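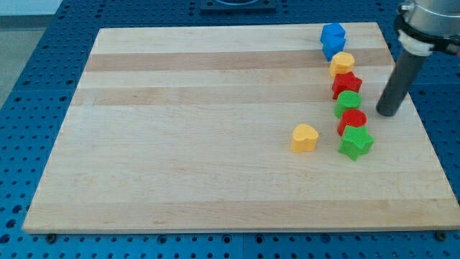 Caderno do clube de robótica — março, entrada 13

Cheguei cedo, ainda não eram três da tarde, e aproveitei o sossego para passar a limpo o que ficou da última sessão, que estava tudo em papelinhos colados na capa (prometo que um dia me emendo). A Da-eun chegou logo a seguir com o portátil e com bolachas para toda a gente, e assim começou bem a tarde.

Continuamos na tarefa de empurrar. Para quem só agora pega no caderno: o braço recebe uma frase curta, do género «empurra o coração amarelo para junto da estrela verde», e tem de o fazer só com a ponta do cilindro, sem agarrar em nada. Parece coisa de crianças e dá-nos água pela barba há semanas! O Sang-wook continua a defender que devíamos ter começado com duas peças e subir a partir daí. Talvez tenha razão, mas agora que temos as formas todas ninguém quer voltar atrás, e eu também não.

Quanto à tábua, fica. A discussão foi longa e simpática. A Rhona preferia trabalhar diretamente na mesa azul, mas os furos prendem as arestas das peças pequenas, sobretudo as pontas das estrelas, e na madeira elas deslizam muito melhor. O que me preocupa são as faixas mais escuras: o programa de segmentação do Olumide confundiu uma delas com uma peça em várias imagens guardadas. Ele acha que se resolve com o limiar de saturação. Experimentou 80 e melhorou bastante, embora a peça amarela fique por vezes com a borda comida. Deixei o valor antigo em comentário no ficheiro, caso seja preciso voltar.

Números do dia, para a Myung-ja não me ralhar: temos agora 1.758 episódios gravados desde o início do projeto, dos quais 844 com a frase já revista à mão. A revisão é o que nos atrasa. Metade das frases foi escrita à pressa e há de tudo: «a roda verde», «o cilindro verde», «a redonda verde», e numa delas só «aquela». Decidimos não uniformizar demais, porque queremos que o modelo se aguente com a maneira como as pessoas falam, mas «aquela» vai fora.

Sobre o arranjo inicial das peças. O Sang-wook gosta de começar com elas em fila, na diagonal, e eu percebo a vantagem: vê-se logo se a calibração está torta, porque o braço roça na vizinha da peça que devia tocar. Para gravar a sério é que não serve, temos de as espalhar mais. A Rhona ofereceu-se para escrever um sorteador de posições, com distância mínima entre peças, e pediu que lhe mandássemos as medidas da tábua. (Olumide, isto é contigo, a fita métrica está na gaveta de baixo.)

Uma coisa que me deu gosto ver: a Da-eun, que em janeiro nem queria chegar-se ao comando, fez sozinha a calibração da altura da ponta. Desceu devagarinho, parou, subiu um nada, verificou com uma folha de papel por baixo e escreveu tudo na tabela sem eu pedir. Ficou uma pequena dúvida no canto mais distante, onde a folha prendia um pouco. Pode ser a tábua que não assenta bem ou pode ser a própria mesa. Temos de ver com o nível.

Por fazer:
— medir a tábua e mandar à Rhona
— nível no canto distante, antes de mexer na altura outra vez
— rever mais frases (cada um leva um lote para casa, a Myung-ja distribui)
— testar o limiar novo com as luzes do teto apagadas
— perguntar à Vimiteck pelo cabo de reserva, que já devia ter chegado

Arrumámos às seis e pouco. O braço ficou desligado no quadro e as peças voltaram para a caixa. Sobraram duas bolachas, estão no armário para quem abrir a sala primeiro.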